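4 Setting up a geometry optimization

This section covers the preparation and running of a geometry optimization in Skavix, from the import of a starting structure to the check of the final energy. It assumes that the program has been installed as described in section 2 and that the license file is in place. Single-point calculations are covered in section 3. Transition state searches are covered in section 6 and should not be attempted with the settings given below.

4.1 Before you start

You will need:

A starting structure in XYZ or Jullitz format.
The total charge and the spin multiplicity of the molecule.
A basis set that covers every element in the structure.
Write access to the scratch directory.

Skavix does not guess the charge. If the charge line is missing, the program assumes a neutral molecule and writes a warning to the log. It does not stop. Check this line first when an energy looks wrong.

Note: Structures exported from Hiebert carry their coordinates in bohr. Skavix reads angstroms unless told otherwise. A molecule read in the wrong unit will usually fail in the first step with the message "atoms too far apart" or "no bonded neighbors found".

4.2 Importing the structure

1. Open a new project and select Structure, then Import.

2. Select the file. The format is taken from the file extension. To override it, use the Format list at the bottom of the dialog.

3. Set the length unit. The unit applies to this import only and is not remembered for the next one.

4. Check the element list on the right of the dialog. Dummy atoms are listed as X. Remove any that are not needed as reference points for internal coordinates.

5. Select Accept. The structure is copied into the project folder. Later changes to the original file have no effect on the project.

6. Enter the charge and multiplicity in the Electrons panel. The multiplicity is 2S + 1, so a closed-shell molecule has the value 1 and a molecule with two unpaired electrons of parallel spin has the value 3. If the number of electrons and the multiplicity do not match, the panel turns red and the project cannot be saved.

Caution: Importing a second structure into an existing project replaces the first one and deletes the stored orbitals. There is no undo for this step.

4.3 Choosing the method and basis set

The method is set on the METHOD line of the input file or in the Method panel. For a first optimization of an organic molecule, use restricted Hartree-Fock or a density functional with a small split-valence basis set. The resulting geometry can then be refined with a larger basis set, starting from the stored orbitals.

For transition metal complexes, the following changes are recommended:

1. Use the unrestricted form of the method, even if the ground state is expected to be a singlet.

2. Add a set of diffuse d functions on the metal if they are not already part of the basis set. The BASIS CHECK command lists the functions on each atom.

3. Set the initial guess to FRAGMENT. The default guess places the d electrons by atomic ground state, and this often leads to the wrong occupation for a metal in a higher oxidation state.

4. Turn off symmetry for the first run. Symmetry can be turned on again once the occupation has been confirmed.

Anionic ligands should each be defined as a separate fragment with their own charge. The fragment charges must add up to the total charge. For a complex with bridging ligands, assign the bridge to a single fragment of its own. Splitting a bridging atom between two metal fragments is not supported.

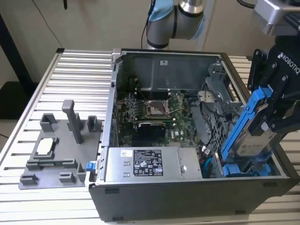 Effective core potentials are read from the same library as the basis sets. When a potential is used, the core electrons it replaces are left out of the orbital count, and orbital numbers in the output will be lower than in an all-electron calculation of the same molecule. Keep this in mind when comparing orbital plots from two projects.

4.4 Convergence settings

An optimization contains two loops. The inner loop brings the electron density to self-consistency at a fixed geometry. The outer loop moves the nuclei. Each has its own settings.

Inner loop (SCF)

SCF_MAX sets the largest number of cycles allowed at each geometry. The default is 70.
SCF_TOL sets the energy change below which the density is accepted.
SCF_DAMP mixes part of the previous density into the new one. Use it when the energy swings between two values.
SCF_SHIFT raises the energy of the empty orbitals. Use it when the gap between occupied and empty orbitals is small.

Outer loop (geometry)

GEO_MAX sets the largest number of geometry steps.
GEO_STEP sets the largest displacement of any atom in one step.
GEO_TOL sets the largest remaining force.
GEO_COORD selects Cartesian or internal coordinates. Internal coordinates are the default and take fewer steps for most molecules. Use Cartesian coordinates for clusters of molecules that are not bonded to each other.

Caution: Do not loosen SCF_TOL in order to save time in a geometry run. The forces are less accurate than the energy at a given level of convergence, and a loose density will cause the outer loop to wander near the minimum without stopping.

Damping and level shift can be used together, but the shift should be removed before the final step. A shifted calculation gives correct occupied orbitals and incorrect energies for the empty ones. The setting SCF_SHIFT AUTO removes the shift once the energy change falls below ten times SCF_TOL.

4.5 Running the calculation

1. Save the project. The input file is written to the project folder with the extension .skv.

2. Select Run, then Check Input. This step reads the input, counts the basis functions and estimates the memory and scratch space. No integrals are computed.

3. Compare the number of basis functions with the value you expect. The tutorial complex supplied with the program gives 587 functions with the standard settings. A different number for this molecule means that the basis library is incomplete or that an older version is being read.

4. Select Run, then Start. To send the job to a queue, select Submit and choose a Cemovport profile. Profiles are set up by the person who manages the queue and cannot be edited from within Skavix.

5. Open the log window. A line is printed for each SCF cycle and a block for each geometry step.

Note: Closing the log window does not stop the job. Use Run, then Stop After Step to end a calculation in a way that keeps the restart file. Stop Now ends it at once, and the restart file will hold the last completed geometry step only.

If integrals are stored on disk, the scratch files may be many times larger than the project folder. They are deleted at the end of a normal run. After a crash they remain in place and must be removed by hand.

4.6 Checking the result

A run that ends with "GEOMETRY CONVERGED" has reached a point where the forces are small. The point may be a minimum or a saddle point. To find out which, proceed as follows:

1. Open the final geometry as a new project with the same method, basis set, charge and multiplicity.

2. Run a frequency calculation (section 5).

3. Look for negative values in the frequency list. Skavix prints imaginary frequencies as negative numbers. A minimum has none.

4. If one is present, displace the geometry along that mode with the Displace command and repeat the optimization.

5. For unrestricted runs, compare the printed value of S² with the exact value for the chosen multiplicity. A large difference shows that the state is mixed with one of higher spin, and the orbital diagram should be read with care.

Check the occupied orbitals as well. In an octahedral complex with sigma-donor ligands, the orbitals with mainly metal d character should fall into a lower set of three and an upper set of two. If one of the ligand orbitals lies between them, plot it before drawing conclusions. The order in an approximate calculation depends on the basis set, and near-degenerate orbitals may change places from one geometry to the next.

4.7 Common messages

SCF NOT CONVERGED AT STEP 1
The initial guess is poor. Change the guess to FRAGMENT or start from the orbitals of a smaller basis set.

SCF NOT CONVERGED AT LATER STEP
The last displacement was too large. Halve GEO_STEP and restart from the previous geometry.

LINEAR DEPENDENCE IN BASIS
Two or more functions are nearly the same. This is common with diffuse functions on neighboring atoms. Remove the most diffuse function on the lighter atom.

ERROR 11: FRAGMENT CHARGE MISMATCH
The fragment charges do not add up to the total charge. Correct the Fragments panel and save again.

INTERNAL COORDINATES FAILED
An angle has opened to 180 degrees. Add a dummy atom next to the linear group or switch GEO_COORD to Cartesian.

Section text by Omid Soltani, revised by Touran Talebi. Settings for periodic systems are listed separately in appendix C.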